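Assunto: Re: [oficina] as máquinas já fazem o trabalho?

Em 9 de fevereiro de 2024, um membro da lista Skatham escreveu:
> Dizem que em 4 anos um robô vai desmontar computadores
> e também lavar a loiça. Alguém acredita?

Caros colegas,

Desculpem o meu português. Acredito em metade. Na Bisgaard passam pela bancada 233 computadores por mês, e retirar a memória é ainda tarefa de mão. Cada modelo tem as suas molas e os cabos ficam sempre no caminho. Para a loiça, penso que falta mais tempo.
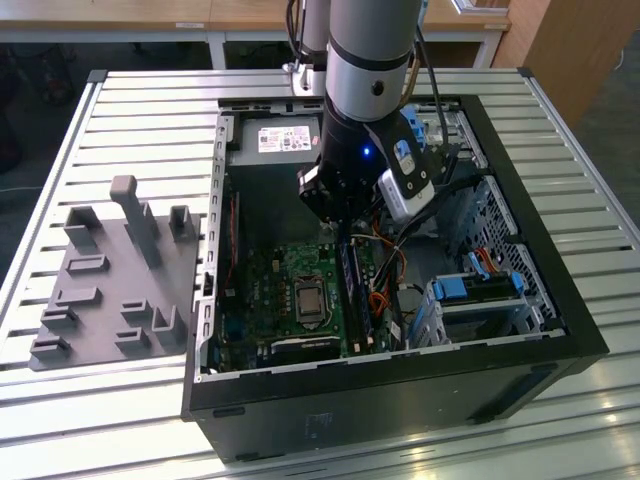 Clundach respondeu que abrir uma caixa é fácil, mas que uma patilha partida custa mais do que a hora do técnico.

Cumprimentos a todos

Comentários (2)

jedosar: E os parafusos moídos, quem os tira?

anónimo: Para dobrar roupa, eu comprava já.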